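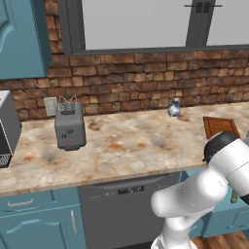

The town of Brodau wants to cut its library hours again, this time from 50 a week to 45. I think it is a mistake, and a small one is still worth arguing over.

The hours on the list are the evening ones. Those are the hours used by people who work days. A branch that closes at 4 serves retirees and parents of small children, and I have nothing against either, but they are not the whole town.

The council says evening visits are down. They are down because the last round of cuts, in June, left the doors open late on only two nights, and the nights kept changing. People stopped checking. 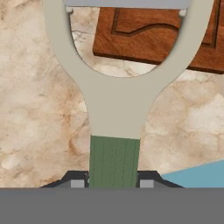

Varance went the other way. It kept fixed evenings and trimmed the mornings, and the reading room there is busy after supper. We could copy that schedule tomorrow at no cost.

If the money has to come from somewhere, take it from the new sign on Gidey Street. The old one can be read fine.

Ornella Caruso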